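Corn on the cob in a mini fridge, how long?

mirta_s
Office fridge is one of those tiny cube ones. Bought corn for lunches this week, already cooked. How long does it keep in there? And do I need to wrap it or is a plate ok

wpryor48
2 days tops. Those little fridges never get cold enough. Wrap it tight.

Hajar B
Disagree, I've gone longer than that and it was fine. Turn the dial up and dont put it right by the door. Wrap yes, otherwise it goes wrinkly and everything else tastes like corn

wpryor48
"it was fine" isn't a temperature. Put a thermometer in, leave it overnite, then decide

mirta_s
No thermometer. Can get one I guess. Does a whole plate even go in or should I cut them in half

reynaldo_o
depends on the fridge?? post a pic

mirta_s
ok

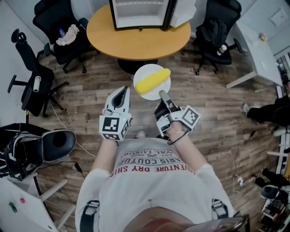
Corn, plate, fridge on the round table. Door opens to the right.

reynaldo_o
oh that is small. measure your plate first. I'd skip it and use a flat box with a lid, cobs side by side

Hajar B
Box is better yeah. Also is it staying on that table? Ours was on a round one and got bumped constantly, ended up on a low shelf against the wall. Leave a gap behind it for the heat

wpryor48
Agree on the gap. Still say 2 days. Cut the kernels off if you're short on room, takes a minute, goes in a jar

mirta_s
Kernels in a jar is kind of sad lol. Going with the box. Will get a thermometer and report back

reynaldo_o
butter goes in a seperate tub, not on the corn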